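July, 9:40 at night

I am home late and my tea is already cold, but I promised myself to write down every day of this work, also the tiring ones. Today we were on the carpet from eight in the morning until after six. My back knows it.

The subject was the rules again. Samer Khasawneh says that a rule which is not on paper is only a mood, and I begin to agree with him.
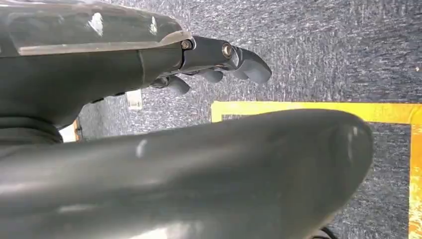
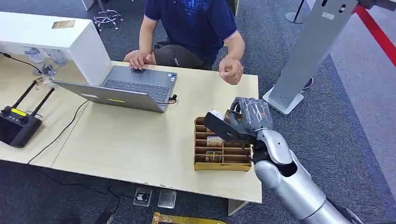 Who is allowed to put a hand on the table while the arm is switched on?

Only the person who holds the stop, and only after he or she has said "hands in" and heard it repeated by the other one. If the second person does not repeat it, the hands stay out, even when everybody can see that the arm is standing still.

I wrote this in the house rules this afternoon as point 4. Before, it was point 11, on the second page, and I think people were too tired to read so far. Wendy Goodall wanted to remove the words "even when everybody can see", because she finds them rude. I kept them. An arm that stands still can be waiting for the next command, and to my eyes waiting and stopped look the same.

We had a long discussion about speed. The old paper from Brivard said "slow speed near people", and each of us had a different idea what slow is. Samer's slow is my fast. So now there is a number: 200 millimetres per second when a person is seated at the table, and 300 when all of us are behind the barrier. Wendy asked why not 250 for both, so it is easier to remember. I said that it is easier to remember but then it is wrong two times. She laughed, so I believe she was not angry.

Then the tape. I have asked already in spring that tape on the floor should have one meaning in the whole building. At Flonitz, where I worked before, yellow was for "you may walk here", and in my first month here I walked exactly where I should not. Our rule is now: yellow is a border, you stop and you ask. No other use of yellow tape, also not for fixing cables, also not for one hour. I had to write the last part because of the hour in May which became three weeks.

Cables I did not finish. The draft says that a cable should not cross a place where a person must step, and everyone nods, and then everyone needs one more cable. I will try a different sentence tomorrow. Maybe it must say who is responsible and not only what is forbidden.

The log was the unpleasant part of the day. We have 3,000 lines from the old trials, and Oddsson want that each stop has a reason written beside it before they come to visit. I looked through the stops in the afternoon and found 124 of them with an empty place where the reason should be. Some of these are mine, I recognise the hours. I was ashamed a little. It takes ten seconds to write "gripper slipped" or "I was not sure", and I did not take them. I proposed that "I was not sure" is an accepted reason and that no one will be questioned for it. Samer was against at first — he is afraid that all will write it, always. Wendy was for it. In the end we try it until the end of the month.

One word I learned today: "tripping hazard". I had been saying "falling danger" for two years and no one corrected me.

Tomorrow I must send the draft to Stasirura before lunch, with the speed numbers in a table and not inside a long paragraph. Also print point 4 in big letters for the wall. Also buy coffee, the tin at work is empty and it was my turn.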